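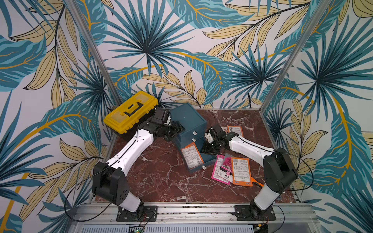 Two robot arms at a maroon tabletop with white veining.

Trindbridge University Opens Evening Certificate for Classroom Aides

TRINDBRIDGE, 21 April 2019 – The Gwilliam Center for Special Education at Trindbridge University is accepting applications for a new evening certificate for classroom aides who work with students with dyslexia and other reading disabilities. The first group of 40 aides will start in November.

The certificate is open to anyone now employed as an aide, paraprofessional or instructional assistant in a public, private or charter school. Applicants need a high school diploma or equivalent. No college credits are required, and the certificate can be completed without enrolling in a degree program.

Classes meet one evening a week for 10 weeks at the Gwilliam Center. Between meetings, participants complete a total of 30 hours of supervised practice in their own schools, working with one student or a small group chosen by the classroom teacher. A member of the center's staff will visit each participant twice during the term and go over the visit with the participant and the teacher afterward.

"Aides spend a large part of the day sitting next to the students who find reading hardest," said Gwenllian Parry, director of the Gwilliam Center. "Most of them have had an afternoon of training on it, if that. We have had principals asking us for something longer for several years, and we wanted it to be at an hour when a person who works in a school can get here."

The course begins with how children learn the sounds of spoken English and how those sounds are matched to letters. Later meetings cover spelling, reading aloud, reading for meaning, and keeping simple records of a student's progress. Two evenings are set aside for older students, including those in middle and high school who can read short texts but avoid longer ones. One evening deals with the individualized education program, or IEP, and what an aide may and may not be asked to do under it.

Participants will use Flunisari, a set of printed lesson cards and record sheets developed at the center by Parry and two graduate assistants. The cards are made for sessions of fifteen minutes or less and need no computer or tablet. An earlier version was tried in four elementary schools last school year, and the cards for vowel teams and for longer words were rewritten after comments from the aides who used them. Each participant will receive a complete set to keep. Schools that send an aide to the program may copy the record sheets for their own use.

"The comment we got most was that there were too many words on the card," Parry said. "An aide is looking at the student. She has a second or two to look down. So we cut the text almost in half and moved the rest into a booklet that you can read at home."

Tuition is $1,620, which covers all materials and parking. The Kumar Fund for School Staff, a private fund that supports training for non-teaching employees, will pay full tuition for 10 participants in the first group. Preference for these awards will go to aides in rural districts and to those who have worked in a school for five years or more. Applicants who want to be considered should check the box on the first page of the application. There is no separate form, but a short letter from a principal or supervising teacher is required.

Some districts may be able to pay part of the tuition from their own professional development budgets. The center will provide a letter describing the certificate and its hours on request. Applicants should ask their district office whether the hours count toward local training requirements, as rules differ from one district to the next.

To receive the certificate, participants must attend at least eight of the class meetings, finish the practice hours and turn in a case record on one student. The student's name and school are left out of the record. There is no final exam. Participants who miss a class may make it up by reading the notes and meeting with an instructor by phone, and this may be done twice.

Those who later enroll in the university's bachelor's program in special education may ask to have the certificate counted as one elective course. Requests will be reviewed by the department, and approval is not automatic.

The center will hold an information evening for aides, teachers and principals before applications close. Sample lesson cards will be on the tables, and staff will be available to talk about practice hours and school visits. The evening is free, but seating is limited and visitors are asked to call ahead. The building has step-free access from the east parking lot. Sign language interpretation can be arranged with one week's notice.

Applications are available at the front desk of the center or by mail. They will be read in the order they arrive, and applicants will be told by letter whether they have a place. Those who are not placed in the first group may stay on the list for the second, which is planned for the following spring.

About the Gwilliam Center

The Gwilliam Center for Special Education is part of the College of Education at Trindbridge University. It trains teachers and school staff, carries out research on reading and writing disabilities, and runs a reading clinic for children in grades one through eight. The clinic is open during the school year and for six weeks in the summer.

Media contact: Gwenllian Parry, Director, Gwilliam Center for Special Education, Trindbridge University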